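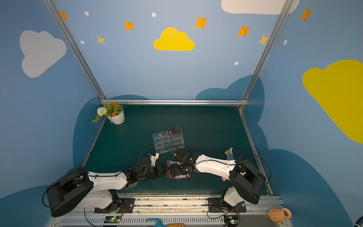

Teal table, little red card in the middle, clouds and stars on the blue wall.

Search products, codes, colours... Go

Naylor Clear Desk and Craft Organisers
Stovivbridge Storage, code 783

Share 9 Comments 3

Back in stock, all sizes. Clear acrylic, dividers inside, for desks, craft tables, classrooms, sewing rooms, wherever the small stuff piles up. Sold singly. No lids on this range, lids are on the Dollach page and they do NOT fit the Naylor, please check before ordering.

Three sizes. Small is for paper clips, stamps, beads, hair ties. Medium suits pens, markers, rulers, cards. Large takes the lot and is the one schools tend to order. Large is 292 mm on the long side, outside measurement. Inside is a touch less. Measure your drawer first. Then measure it again with the drawer runners in.

Sides are stepped on the medium and large, so the front is low and the back is tall. Small is the same height all round.

What goes in it

Flash cards and game cards stand up on edge nicely in the medium. Sleeved cards are a tight squeeze in the narrow slots, put them in the wide one. Business cards fine. Postcards no, too tall, they tip out the front.

Thread spools, fine, large only. Bobbins in the small. Scissors point down please. Glue sticks fine, glue bottles not so much, they leak and the glue grabs onto the acrylic.

Kids' crayons, yes. Expect coloured marks in the corners by the end of term. They come off.

Makeup, lots of people buy it for this. Check the cleaning bit below first because nail polish remover will wreck it. Same goes for perfume if it gets spilled and left.

Kitchen drawer, ok for twist ties, tea bags, birthday candles. We don't sell it as food storage so keep loose food out of it.

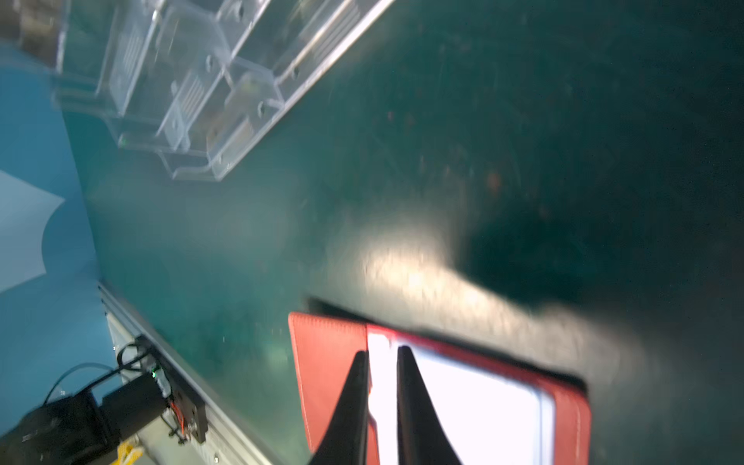 Clear acrylic organiser with its dividers, on a dark green tabletop.

Picking a spot for it

Clear acrylic takes on the colour of whatever it's sitting on. On a dark table you mostly notice the edges. On a white desk it just about disappears, some like that, some knock it off with an elbow. If you want to see it easily go for a coloured mat or a darker top.

Grit under the base will scratch it and the table too. Wipe both before you put it down. Felt dots from any hardware shop do the job, one each corner. We used to include dots, we don't any more, old catalogue still says we do, sorry.

Keep it off windowsills and away from heaters. Ute dashboards too, had one back last summer shaped like a banana.

Dividers

Lift out on the medium and large. Fixed on the small. Slide them straight up, don't wiggle side to side. New ones are stiff for the first week or so. If one really won't budge run warm water over it, dry it, try again.

Spare dividers are sold separately. Kutlow dividers look the same and are thinner, they rattle. You can use them if you've got them lying round, we just wont swap them if they fall out.

Large comes with enough dividers to make nine compartments. You can leave some out for a wider space at one end. Most people do.

Protective film

New units arrive with film on the outside faces. Peel from a corner. If it looks cloudy out of the box that's the film, check before you ring us. Film goes in the soft plastics if your area has it, otherwise the bin.

Cleaning

Warm water, drop of dish soap, soft cloth. Rinse. Dry with a towel that hasn't got crumbs in it.

No dishwasher. No window spray with ammonia. No metho, no acetone, no scourers. Paper towel leaves fine scratches over time, an old t-shirt is better.

Light scratches can be polished with a plastic polish from an auto shop. Deep ones you live with.

Price and orders

Price shows at checkout once you pick a size, school and library rates come off at the same place. Put your school name in the company box or the rate doesn't come up. Mixed sizes in one order is fine.

Bulk boxes available for the small only. Medium and large are packed one to a carton with card corners, keep the carton till you've checked it over.

Delivery

Orders in before 3 pm go out same day if stock is here. Regional takes longer. Bigger orders leave from the Dollach warehouse and may turn up in two lots, with two tracking numbers.

Pick up from the Stovivbridge counter is free. Bring the order number. Ring the bell at the side, the front door sticks.

Returns

Cracked on arrival, send a photo of the crack and the carton label and we replace it. Changed your mind, fine if the film's still on. Film off, no return unless there's a fault.

Chips on the corner from dropping aren't a fault. Crazing (tiny lines like spider web) is nearly always from cleaner.

Coming up

Smoke grey in the medium, due March. Same mould, same price. A taller version for paint brushes has been asked for heaps, still waiting on samples, no date yet so please dont order the medium hoping brushes will stand up in it. They lean.

Comments (3)

Do the medium ones stack?
Reply from store: not really, they sit on top of each other but slide. Side by side is better.

Bought the large for my sewing table, good size, wish the front was a bit higher. Bobbins end up on the floor.

Is the old square one gone for good?
Reply from store: yes sorry, sold the last of them before winter. Spare dividers for it still in the clearance section while they last.

Search products, codes, colours... Go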